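Counting votes at Kodcombe

October 29, 2018

I said I'd write something about the council by-election and then went quiet for days, so apologies to the two people who asked. It was my first go as a counting assistant. I only applied because a leaflet came through the door in September and the pay was slightly better than I expected for an evening sitting down.

We had to be at Kodcombe sports hall by half nine, phones off and bags under the table. I was on table four with Jae-in Cheon, who had done nearly 20 of these and brought her own rubber thimble. I was very jealous of that thimble by midnight!
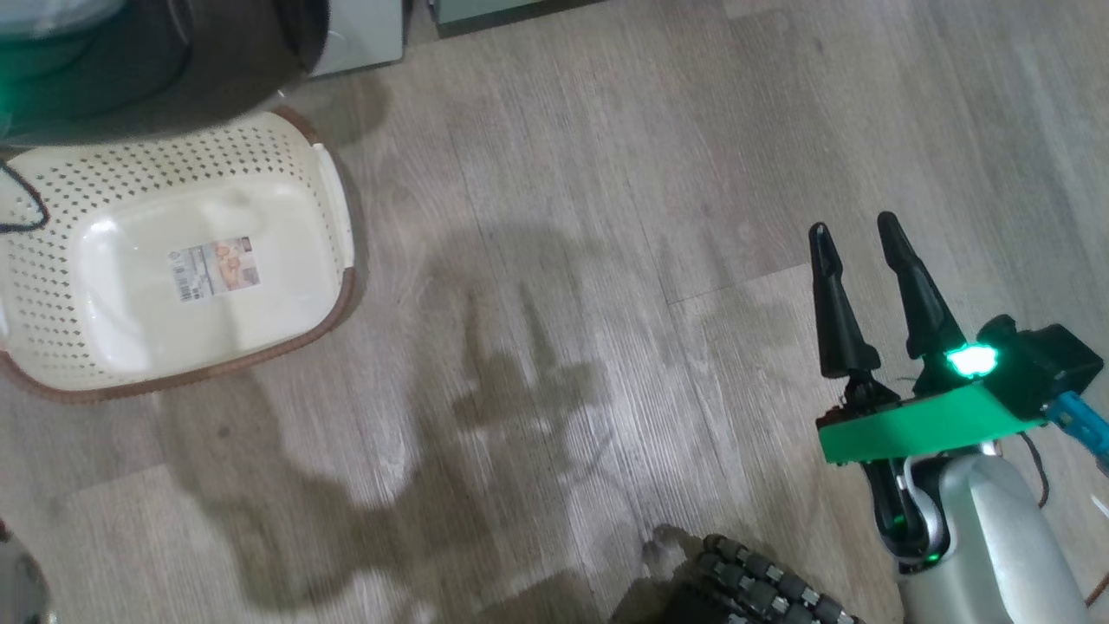
The first box came in from Gostwood just after ten. You don't look at who anyone voted for at that stage, you just tip the papers out, unfold them and check the number against what the polling station wrote down. Bundles of 10, then bigger bundles, then somebody else counts yours again. People fold their ballot papers in the most amazing ways. One had been pleated like a fan.

The candidates and their helpers stand on the other side of the table and stare at your hands. They're allowed to (it's sort of the point of them) but it does make you forget how to count. One man in a very large rosette sighed every time I licked my finger.

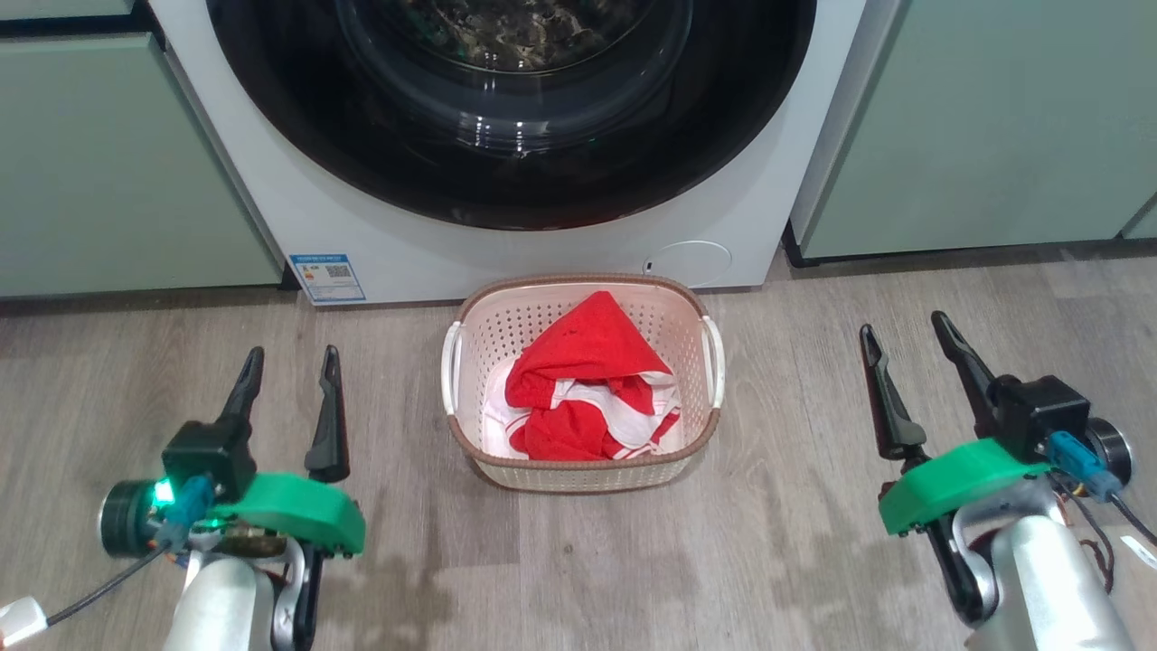
The spoilt ones

Everybody wants to know about these. We had 11 in the end, and most were dull: blank, or a cross next to two names. One voter had written a long complaint about the Byun Road car park, which I agreed with, and then not voted for anyone. The returning officer held each one up for the candidates to see and they all nodded very seriously.

The one that caused a fuss had a smiley face in the box instead of a cross. It was allowed, as the meaning was clear enough.

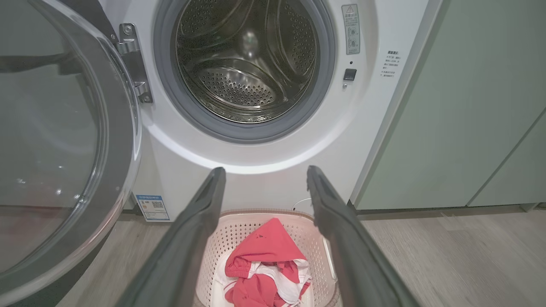 By half past twelve we had the total, 2,889 votes, and you could tell from the piles that it was going to be close between the top two. Then came the recount. I'd eaten my sandwiches by then and the tea urn had been switched off, so morale on table four was not high. The second count came out the same as the first and the result was read out to a hall of people already putting their coats on.

I got home at ten to three and couldn't sleep, so I sat up reading the old Gostwood results. Turnout was up on last time, for what it's worth. I've already put my name down for May. 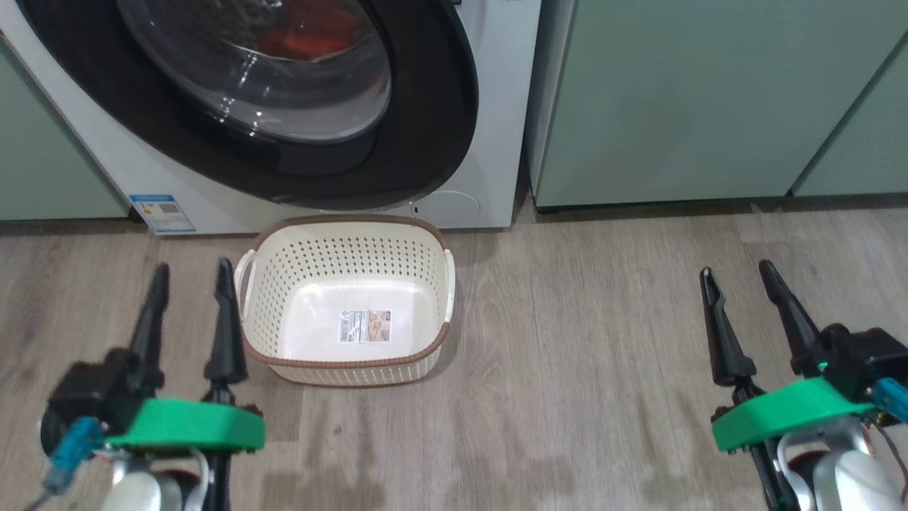 Washing in, door shut.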